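Notebook, Thursday, September

Open day. Writing this up the same afternoon before it goes fuzzy. Dinesh Barua ran the table demo, I did the talking and the handouts, Vilja Ruotsalainen kept the schedule. Doors at 1, first group at the table by 1:20.

Groups were from Sonovura (packaging people, mostly line leads) and Patwary, plus whoever came up from the ground floor. Vilja's sign-in sheet has 78 names. We had set out 100 handouts and there is a thin stack left, so a few people took extras or didn't sign.

Plan for the table was the nested bins, same task as last month: separate the top bin from the stack, set it down, go back for the next. Jata build from Monday, no changes after lunch on Wednesday. Speed limit left at the visitor setting the whole time. Dinesh wanted to raise it for the last group and I said no. We can argue about it at the review.

Notes from the runs:

First group, three clean picks, then two bins came up together. Same fault we had in August. The inner bin sticks when the rims are pressed tight. Dinesh loosened the stack by hand between groups and after that it was fine until nearly 3. Need a real fix for this. Vilja suggested a short wiggle on the way up. Try it.

Second group asked to see how the examples get collected, so Dinesh went through the handheld gripper with them. This held their attention much longer than the autonomous runs. Two of the line leads tried it themselves and both squeezed the handle too hard on the first go, then got it. Should plan for hands-on time next year and cut my talk down to ten minutes at most.

Third group was short because they had a bus. Skipped the slides, went straight to the table.

Questions I couldn't answer well:
How many demonstrations for a new bin shape. I said it depends and gave them our own number, some 3000 for the current set, which got a groan. Should explain that a lot of those are from before we had a decent protocol.
What happens if the bins are wet or have labels peeling off. We haven't tested it. Said so.
Cost of the Heleck fingers when they wear out. Told them Vilja would email.

To do:
Stack loosening / wiggle motion (Dinesh)
Reply to Patwary about a return visit, they want to bring their own bins (Vilja)
Redo the handout, the second page still has the old gripper drawing (me)
Check the finger screws before Monday. I heard a click on the last two runs and couldn't find it.
Ask about a louder speaker for the talk, the back row had trouble hearing me

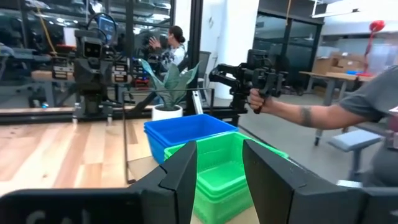
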